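Stolto Opera @stoltoopera
17 Feb 2026

1/ Casting for the summer run of Dramani is now complete. The staging is the one first seen at Skatar, with a new chorus and a new conductor. We open in July and give 7 performances.
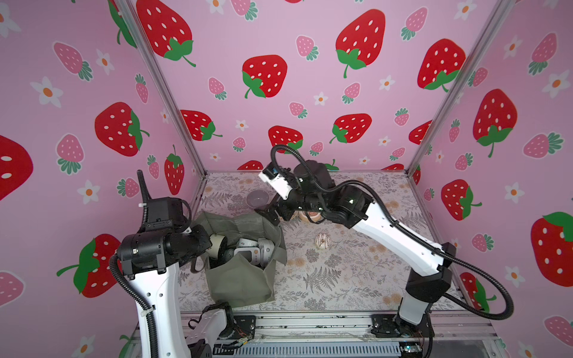
2/ The main house seats 1,451. The side boxes stay closed for this run – the brass players will use them in Act 2.

3/ Sung in Italian, with English titles above the stage and on the seat backs. Running time is just under three hours with one intermission. Latecomers wait in the foyer until the end of the first scene.

4/ The Poteck Chamber Choir joins our own chorus for the temple scene. They start music rehearsals with us next month and move to the stage in June.
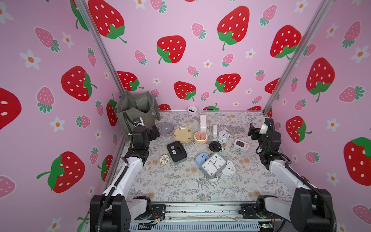
TICKETS

5/ Subscribers can book now. General sale opens in 12 days, online and at the box office. Standing places go on sale on the morning of each performance – two per person, in person only.

6/ Exchanges between dates are free until the day before.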